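The Sorting Table: notes for my talk at Prerkdale Library
Florante Dimaculangan
26 June 2024

Before starting: water on the lectern, check the clicker, ask the people at the back if they can hear me. Say thank you to Darius Radu for the invitation and for fetching me from the station in the pouring rain.

Opening

Good evening, and how lovely to see so many of you, especially as I was told that a talk about a table might be a hard sell! I should say at the start that I am not a tidy person by nature. My mother would have laughed herself silly to see me standing up here giving advice. I came to this late, when we had my aunt's house in Balogh to clear and I found myself with 3354 small things to put somewhere, every one of them written down in a blue exercise book because my cousins wanted a list. (Hold up the exercise book. Let them pass it round if they like, but get it back.)

Buttons, keys, fuses, hinges, thimbles, the little feet that go under chair legs. She had kept the lot, and she had kept it in biscuit tins, all mixed up together.

Why a table

We began on the floor, as I suspect most people do. You tip the tin out on the carpet, you kneel down, and within the hour your knees have gone and the cat has had the thimbles. Then we tried the bed, and everything rolled into the dip in the middle. So we carried the old kitchen table into the front room and painted the top white, and I cannot tell you the difference it made. On dark oak a black screw is as good as lost. On a pale top you can see it from the doorway.

Matte paint if you can get it. Ours was gloss the first time round, and under the ceiling light it shone so much that Darius took to wearing a cap indoors. Pause here, they usually laugh, and he will be in the second row.

It will mark, of course. Any pale table that gets used has its smudges and its odd brown spot, and I used to go at them with a cloth every evening until I saw I was spending more time wiping than sorting. Now it gets a wipe on Sunday, or when I remember.

Where to put things

People ask me about this more than anything else, so go slowly. Sit down and put your hands on the table in front of you, elbows comfortable. (Do it at the lectern, get them to do it on their laps.) The bit you can reach without leaning is the working part. Whatever you are dealing with goes there. Tins waiting their turn stay on a chair beside you, and finished boxes go on the shelf behind, where you have to get up for them, and a stretch does you good in any case.

Leave plenty of bare top around the thing in hand. I know it feels wasteful. At the Bisaria Road sale I was given a table twice as long as mine and filled it by eleven o'clock, and by noon I couldn't find my own glasses.

Boxes

Small ones! I am quite stern about this. A big box is only another biscuit tin. I buy mine flat from Prutow, 463 in the first order, which my wife still mentions, and I fold up a few at a time while the kettle is on. 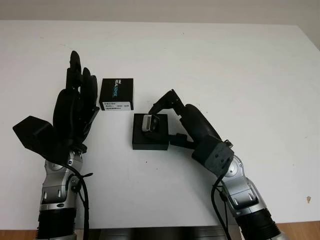
Keep one hand for the box and the other for whatever is going in it. It sounds too simple to say out loud, but watch somebody sorting and you will see the box skate about the table while they chase it with the same hand that is holding the buttons. Steady it with one hand, and fill it with the other. If your grip isn't what it was, and mine certainly isn't, a square of rubber matting underneath does the same job.

Label the side and the lid. I only did lids to begin with, then stacked them, and had to take down 2 whole shelves to find a hinge.

What we kept

Of my aunt's things we kept 1261 and the rest went to people who could use them. A gentleman in Balogh had the fuses. The thimbles are in my daughter's kitchen, apart from the ones the cat had. Tell the story of the piano key if there is time, otherwise go straight to questions.

Questions: Darius has the roving microphone. Tea is in the side room afterwards, and I have brought a tin of unsorted buttons for anybody who would like a go.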